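# Bench Joiner, Solid Timber (Pendano Workshop)

Full time, 38 hours a week. Start in August or by arrangement. 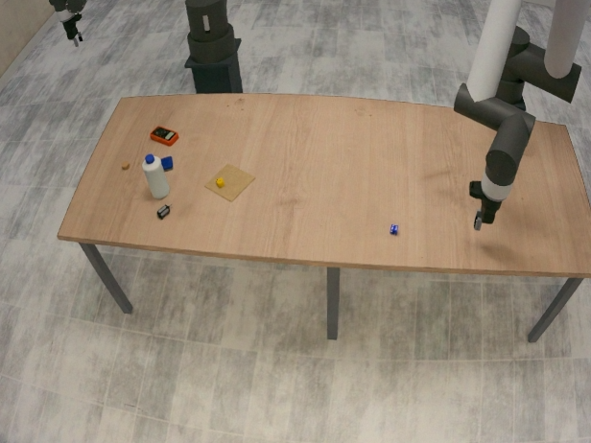

Applicants last round asked whether the position was really bench work or mostly panel processing, and one of the current makers, asked to comment on the draft of this notice, replied that it should say plainly that most of the week is spent at the bench with solid stock, and that sheet goods turn up only in drawer bottoms and cabinet backs. The notice has been amended to say so.

## The position

Pendano makes freestanding furniture to order: dining tables, sideboards, blanket chests and writing desks. The successful applicant will take pieces from rough-sawn boards to the point of finishing. Spraying and oiling are done by a separate finisher. Upholstery is sent out.

Current work is divided between private commissions and the Corari range, a set of dining and hall tables with fixed joinery details and variable lengths. Each Corari table is built by one maker from a cutting list and a full-size rod. Commissions are built from drawings, and the maker is expected to query a drawing before cutting if grain direction or seasonal movement has not been allowed for.

## Duties

- Selecting and marking out boards for colour and grain match
- Surfacing, thicknessing and edge jointing
- Cutting mortise and tenon joints by machine and fitting them by hand
- Cutting through and half-blind dovetails by hand for drawers
- Gluing up tops and carcasses, including shaped work on formers
- Scraping and sanding to the finisher's schedule
- Recording hours and timber used against each job number
- Cleaning down machines and changing planer knives

Installation is not part of the job. Makers do occasionally travel with a large piece to reassemble it on site, and travel time is paid.

## Requirements

A trade certificate in cabinetmaking or joinery, or 4 years at the bench in a shop producing solid timber furniture. Applicants must be able to sharpen their own edge tools and read a full-size drawing. Experience with veneer is useful for the Barbosa commission, a run of library cabinets with bookmatched doors, but can be learned here.

Hand tools are supplied by the maker. The shop supplies cramps, machine tooling, abrasives, hearing protection and respirators. Each maker has a bench and a lockable cupboard.

Some lifting is involved. Tops over 45 kg are moved by two people or on the trolley.

## Hours and pay

Work begins at 7:00 am and the machines are shut off at 3:30 pm. Overtime is by agreement and is paid at the award rate. The wage is above award and depends on experience; a figure is given in writing before the bench trial. There is a tool allowance, paid monthly. The probation period is three months.

## Bench trial

Shortlisted applicants will be asked in for a paid day. The task is a small drawer with half-blind dovetails at the front, through dovetails at the back and a grooved bottom, fitted to an opening we provide. Stock is prepared beforehand. The drawer will be checked for fit, squareness and gaps at the baseline. Speed is noted but carries less weight than fit. Bring your own saws, chisels and marking gauge.

## How to apply

Send a short letter, a list of previous employers and photographs of no more than six pieces. State which parts of each piece you made yourself. Include at least one photograph of a joint before glue-up, and one of a drawer pulled out.

Applications can be left at the Pendano office, 99 Rukus Lane, or posted to the same address marked "Bench Joiner". Samples of work should not be sent by post. Applications will be acknowledged within a week of arrival, and the position stays open until filled.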